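How to Plan a Day Out at a Street Parade

If you've never been to a big street parade, you're in for a treat, and a little planning the night before will save your feet (and your temper!). I've been going since I was small and I still write everything down.

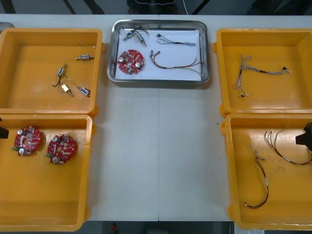

Ratanaporn
Festivals and Parades Writer, Grarno
October 2020

First, get hold of the route map and pick a spot near the start. Floats come by on time there, the bands are still fresh, and you can slip off to lunch while everyone downtown is still waiting. Plan to be at the curb three hours early for a night parade.

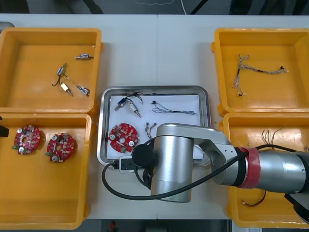

Four yellow trays with a steel one in the middle.

Next, pack your bag. Water, sunscreen, a light jacket, a folding chair for each grown-up and something soft to carry home the beads in, and please do leave a little room, you'll catch more than you think! Small bills are handy for the food stands.
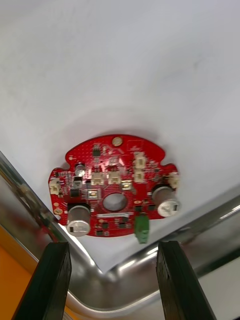 Then settle on a meeting place before you leave the car, somewhere that won't roll away. A church step or a corner store is perfect. Write it on a card for the children, with your phone number, and tuck it in a pocket that zips.

Last of all, stay until the street sweepers have gone by, then walk back slowly.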